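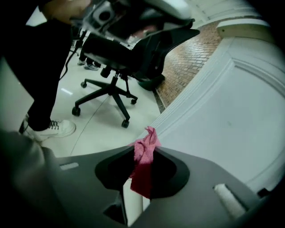 Werska opens refurbished office and workroom at Ladefoged

Werska has completed the refurbishment of its ground-floor office and workroom at Ladefoged. The rooms came back into full use in June, after 30 working days of building work.

The floor has been relaid in glossy white tiles and the walls repainted in white. Black office chairs with mesh seats, mounted on castors, have been supplied for the desks. The rooms provide places for 41 members of staff and cover about 2,000 square feet.

Kirsten Eyvindsson, Head of Premises at Werska, said: "Staff asked for a brighter room and for a floor that can be wiped down at the end of the day. They also asked for chairs that move easily between desks. We are pleased with the result and grateful to colleagues for their patience while the work was carried out."

The tiling was carried out by Akum. Oluf Egilsson, who managed the contract for the company, said that the old floor covering had been lifted in stages so that part of the office could remain open throughout.

New housekeeping arrangements apply from the same date. Cleaning cloths are kept in the workroom and are to be returned there after use. Chairs should be pushed in before the floor is cleaned each evening, at 5 pm.

Enquiries about the premises should be addressed to Birthe Østergaard, Communications Office, Werska, Ladefoged.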